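Section 6. Before You Let It Near the Dishes
Predance Tabletop Station -- Set-up Guide
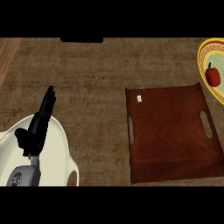
6.1 What this section covers

These are the house rules for kitchen tasks at the station, both in the simulator and on the real bench. They apply to everyone, including people who have done this before, who are the ones we wrote them for.

Finish Section 5 (joint limits and stops) first. If you skipped Section 5, go back. It is short and has a diagram.

6.2 Laying out the table

1. Load or lay out the items on your task sheet, and nothing else. A coffee mug that is not on the task sheet is an obstacle. It is also, sooner or later, a mop job.

2. Keep a clear stretch of tabletop between the hand's starting position and the first thing it will move. The bowl and the serving tray should not be neighbors.

3. Turn the tray so both handle cutouts can be reached. Fingers go into a cutout only when the task sheet says so.

4. Set the plate and its vegetable beyond the tray. Overlap between plate and tray is a layout fault, even if it looks nice.

5. Check the tray for small flat things: cards, labels, packets. Either the item is on the task sheet or it comes off before the run.

Note: Stains in the tabletop texture are not objects. Oğuzhan Yaman has closed this ticket 6 times and would like to stop.

6.3 Parking the hand

1. Bring the arm to its start pose with the fingers straight and together.

2. Confirm the hand is empty. Look at it. The status line reports what the software believes, and the software is an optimist.

3. If the hand starts over a bowl, leave clearance above the rim. Do not rest any part of the hand on the bowl, the bowl's handle, or your good intentions.

4. Lower the speed cap to 400 millimeters per second before the first motion. You may raise it after one clean run, with a second person watching.

CAUTION: On the real bench, stay outside the marked floor line whenever the drives are on. Reaching in to straighten a pepper counts as being inside the line.

6.4 Moving from simulator to bench

1. Complete the run in the simulator with no contact warnings. "Only a small one" is a contact warning.

2. Save the layout under its task number. Names such as final, final2 and really_final will be deleted in December along with everything else in the shared folder.

3. Have someone other than you compare the saved layout with the bench. Item by item, out loud. It feels silly for the first minute or so and then it finds the tray facing the wrong way.

4. Press the stop button once and check that the arm stops. Reset and continue. If the arm does not stop, cut power at the wall and report code 798.

Note: The Skavau pendant and the wall switch are separate circuits. Testing one tells you nothing about the other.

6.5 Sign-off

Write the task number, the speed cap and both operators' initials in the bench log. Initials must belong to people who were in the room. Questions about this section go to Nazmiye Ateş, preferably before the run.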